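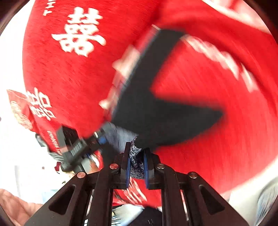
**FOR IMMEDIATE RELEASE**

6 Nov 2020

# Appeals court upholds hospital's refusal to transfer patient records without signed release

SKOTTHORPE – A state appeals court has ruled that Skotthorpe Regional Hospital acted within the law when it declined to hand over a former patient's complete chart to a third-party records company. The decision in Kwak v. Skotthorpe Regional Hospital affirms the trial court's order dismissing the case.

The dispute began when Vurnis Records Service asked the hospital for 3,365 pages of treatment notes, imaging reports and billing entries. The request came with a form that the patient had filled in but not signed. The hospital sent the form back and asked for a signature. Vurnis did not return it, and the patient later sued, claiming that the delay had harmed a separate injury claim.

In a 35-page opinion, the court held that a hospital has no duty to release a chart on an unsigned form, even when the patient's wishes seem clear from other letters. The judges also rejected the argument that the hospital should have called the patient to confirm. The returned form said plainly what was missing and gave an address for sending it back.

The court did not decide whether an electronic signature would have been enough. Neither side raised that point at trial.

Flista Law Group, which represented the hospital, said the ruling gives records departments a clear rule to work with.

"Records staff handle private information every day, and they need to know when they can release it," the firm said in a statement. "The court read the release rules as they are written. A patient who wants a chart sent out can still have it sent, and the form takes a minute to sign."

The hospital handled 2,302 outside requests for records in the year of the Vurnis request. Two led to formal complaints, including this one. The other was withdrawn.

The ruling does not change a patient's right to see or copy his or her own records. Those requests go through a separate form, available at the hospital's front desk or by mail.

The patient may ask the state's highest court to review the decision. No request had been filed when this release was issued.

**About Flista Law Group**

Flista Law Group represents hospitals, clinics and physician practices in civil cases and licensing matters. Its main office is in Skotthorpe.

**Media contact:** Press Office, Flista Law Group, Skotthorpe

###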